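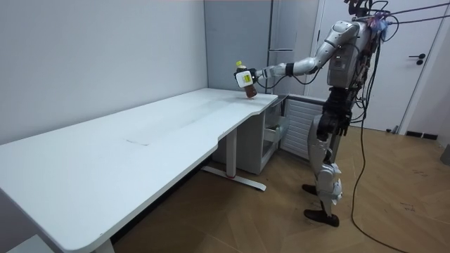

Photo: Mereana Ngata / Pukside shared workshop

Teaching the big one to put down a drink
Posted 12/07/2024

Picking a bottle up is the part everybody films. Putting it down is where the desk gets wet. This page covers the set-down routine we use at Pukside, and it assumes you already have an arm that moves when told and a hand that closes without eating itself.

What you need
A plastic bottle with a screw cap, full. Dark liquid is easier to spot on a white desk, as you will learn.
A desk that doesn't wobble.
Enough slack in the tether for the robot to shift its feet, and no more.
A towel.

Step 1. Measure the desk
Do it yourself with a tape. Ours is 74 cm high. The drawing said otherwise, and I believed the drawing for most of September. Enter the number as desk_z in the Plelari config file and restart the controller. It won't complain if you forget to restart. It will just use the old desk.

Step 2. Set the grip
Start the finger force at 80 on the Plelari scale and work up until the bottle stops slipping when you tug it. If the sides buckle, you have gone too far. Tighten the cap before you try this. Mereana has views on people who don't.

Step 3. Come down in two moves
Bring the hand over the spot with the bottle upright and the base a little above the surface, then stop. Let the arm settle. Ours sways for a moment at full reach, with the elbow straight and all that shell hanging off the shoulder. Bend the knees slightly before you start; it helps more than any filter I wrote.

For the second move, lower at 4 mm per second and watch wrist force. Stop at the first clear jump. Don't wait for the height to match desk_z, or you'll be pushing a desk into the floor.

Step 4. Let go slowly
Open the fingers over 216 control ticks. Faster, and one finger always leaves late and takes the label with it. Back the hand straight out along the forearm before raising it.

If it tips anyway
Check the wrist angle first, then the thumb. If both look fine, recalibrate the shoulder and go find the towel.

Next page: picking the bottle up off the floor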